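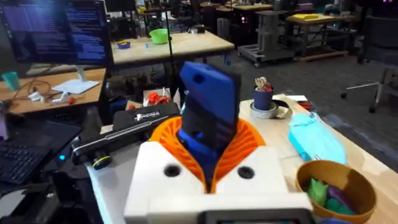
We use cookies to keep the archive running and to remember your list settings. Accept | Manage preferences

Subject: Re: [cadbridge-carvers] Finishing basswood without the blotches
From: Tamara Hutsuliak

Hello everyone, and a special hello to the new folks who signed up in March,

I've been meaning to answer Wayne for a while now, and I'm sorry it took me so long (the garden got hold of me, as it does every spring). Here is what he wrote, for anyone who missed it:

> On the afternoon digest, Wayne Charbonneau wrote:
> I carved a set of spoons and a little relief panel out of basswood
> for my brother Gaétan. The carving went fine but the stain came out
> looking like a cow. Dark in some places, nearly bare in others.
> I sanded to 80 and then stained straight away with the walnut
> color. Do I need a sealer first, or is basswood just like this?
> Also, does anybody know how to get the fuzz out of the corners?
> Wayne

Wayne, dear, basswood is just like this, and you have my sympathy! I did the very same thing to a whole nativity set the first year I carved, and the donkey still lives at the back of my closet. It's a soft, thirsty wood, and wherever the end grain comes up to the surface it drinks the stain right down. A relief panel is nothing but end grain popping up at every angle, so you picked a hard one to start with.

My first thought is that 80 is much too coarse a place to stop. Those scratches hold color too, and they'll show up dark. I keep going through the grits until the wood feels like the back of a magazine, and then I wipe it with a damp rag, let it dry overnight, and go over it lightly one more time. The damp rag raises the fuzz, which answers part of your other question.

Then yes, a sealer. I thin mine by half and brush on 2 coats, with a good long dry in between. Ravinder Wong swears by thinned shellac and I swear by plain old clear oil finish, and we have gone back and forth over this on the list for years without either of us budging, so try both on a scrap and see whose side you're on. Please do it on a scrap from the same board, though! A different board will tell you a different story.

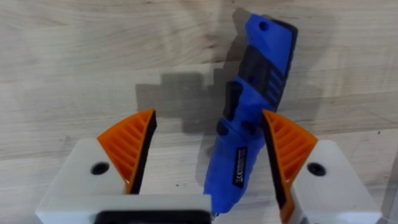

For the corners, I like a small rotary tool on its lowest speed with one of those bristle discs, and I go with the grain and keep it moving the whole time. If you stop to admire your work you'll have a dimple. For the really tight spots I fold a strip of fine sandpaper around a popsicle stick, or just use the tip of a freshly stropped knife. Most of my fuzz, when I'm being truthful with myself, comes from a knife I should have sharpened an hour before.

Spoons are another matter, by the way. If Gaétan plans to stir soup with his, I'd skip the stain altogether and use mineral oil or walnut oil (ask first about nut allergies). They'll darken nicely on their own with use.

As for saving the panel, don't throw it out. A gel stain sits more on top than it soaks in, and a coat of that over what you've got may even things out a good deal. Musyoka Kariuki rescued a mantel piece that way and it looked lovely when he brought it to the Wultmont show, all warm and brown.

Do send a picture when you're through, Wayne, cow spots and all. And if anyone has a spare basswood plank about 4 inches wide, I'm looking for one for a house sign, and I'd happily trade some butternut for it.

Warmly,
Tamara

Cadbridge Carvers mailing list | Contact the list owner | Back to top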